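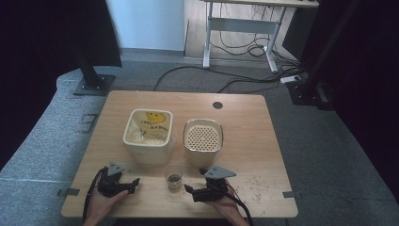
Figure 3. Tabletop with two cream-colored containers and a small clear cup.

3.2 What people told us about the office kitchen

I should say up front that I came to this study as a complainer. I had spent years grumbling about shared kitchens, and when Vy Hoàng asked me to help her look at how small offices split up cleaning work, I said yes before she finished the sentence. So read this section with that in mind!

We talked to 95 people at 11 workplaces, most of them at Kollard and Roketti, with the smaller firms filling in the rest. Arnout Lambrechts did the interviews in Dutch and I did the ones in English. Each talk ran as long as the person wanted it to (one man at Roketti gave us his whole lunch break and then walked us to the parking lot, still talking). We asked the same opening question every time: "Who wiped the table last?"

Hardly anyone could answer it, but almost everyone could tell us who hadn't. That gap is the thing I find most interesting in the whole data set, and I don't think the earlier survey work picked it up, mostly due to the way the questions were worded. If you ask people how often they clean, you get a nice round number and a lot of self-regard. If you ask them about the last time, they slow down and start telling you a story, and the story usually has a coworker in it.

Crumbs came up a lot. We had gone in expecting to hear about dirty dishes and the fridge, and we did hear about those, but crumbs and spilled coffee seem to sit in a category of their own (see Figure 3 for the kind of small mess I mean). A dirty mug belongs to somebody. It may even have a name on it. Loose bits on a table could be anyone's, and several people said they would sit down next to them, eat, and leave without feeling they had done anything wrong. One woman at Kollard put it this way: "If I wipe it, I'm saying it was mine."

Bảo Nghiêm, who coded the transcripts with me, read that line as being about blame. I read it as being about status, and we went back and forth on it for most of May. In the end we kept both codes and let them overlap, so the totals in Table 2 add up to more than the number of speakers. Sorry about that, it bugs me too.

The one place that broke the pattern was Dương, where there is no cleaning rota at all and people seemed pretty cheerful about it. Staff there eat together at one long table, and whoever stands up first brings back a cloth. I would love to say this proves something about eating together, but only 5 people from Dương agreed to talk to us and two of them are cousins.

Rotas did worse than I expected everywhere else. People followed them for the big jobs and treated everything small as outside the deal. Tadeo Benítez has suggested that a written list tells people what they are allowed to ignore, and he takes that idea up in Section 4 using the Wukorlow diaries.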